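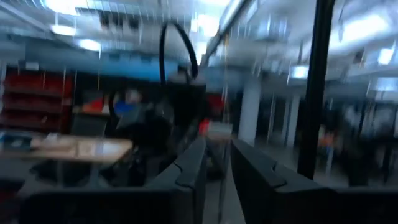 How to re-wax a cotton jacket at home

My old Stinley jacket has been through eleven winters of dog walks and one very muddy move to Wolton, and every couple of years it starts letting the rain in across the shoulders. A fresh coat of wax sorts it out completely, and it's one of my favourite jobs of the year! You end up smelling like a candle shop for a day or so, but the colour comes back so deep and rich that you'll want to walk past every mirror in the house.

I learned the method from Ladi Tamuno, who used to run a saddlery stall at the Kirkegaard market, and I've only changed a few bits since.

What you need

A tin of wax dressing for cotton (a 200 mL tin is enough for a long coat, with plenty left over)
A clean sponge or an old cotton T-shirt cut into squares
A saucepan and some water
A hair dryer
Old newspaper or a sheet you don't care about
A soft brush

Please check the label inside your jacket before you start. Some newer coats only look waxed and have a dry coating that won't take dressing at all. If the cloth feels slightly tacky, or your thumbnail leaves a pale line, you've got the real thing.

Cleaning

Hang the jacket outside and let any mud dry right out, then brush it off. Wipe the whole thing down with a sponge and cold water. No soap, no hot water and definitely no washing machine - hot water and detergent will strip the wax, and you'll be starting from bare cloth. Get into the seams and under the pocket flaps, where the grit likes to hide. Empty the pockets too (I found a whole dog biscuit last time, perfectly preserved).

Leave it overnight to dry. It has to be bone dry or the wax will sit on top and go cloudy.

Melting the wax

Take the lid off the tin and stand it in a saucepan with a few centimetres of hot water. Keep the heat low and don't wander off. The wax goes from solid to clear and runny in 10 minutes or so, and you want to keep it that way while you work, so bring the whole pan over to the table on a trivet and reheat it when it starts to thicken.

Putting it on

Lay the jacket flat on the newspaper. Dip your sponge, wipe off the extra on the rim and rub the wax in with small circles, one panel at a time. Thin is best! It's so tempting to slather it on, and all you get is a sticky coat that picks up every hair in the house.

Go over the seams, shoulders, elbows and cuffs twice. Skip the corduroy collar, the lining and the insides of the pockets.

Now the fun part. Run the hair dryer over each panel on a warm setting, moving all the time, and watch the streaks melt away into the cloth. Any white patches left over are wax sitting on the surface, so warm them again and wipe with a clean cloth.

Letting it cure

Hang it somewhere warm with a bit of air for a full day, two if you can stand it. Keep it away from painted walls and off the good chairs. I do mine in July, when the jacket gets its hardest wear, but a dry autumn weekend is easier if you've only got the one coat.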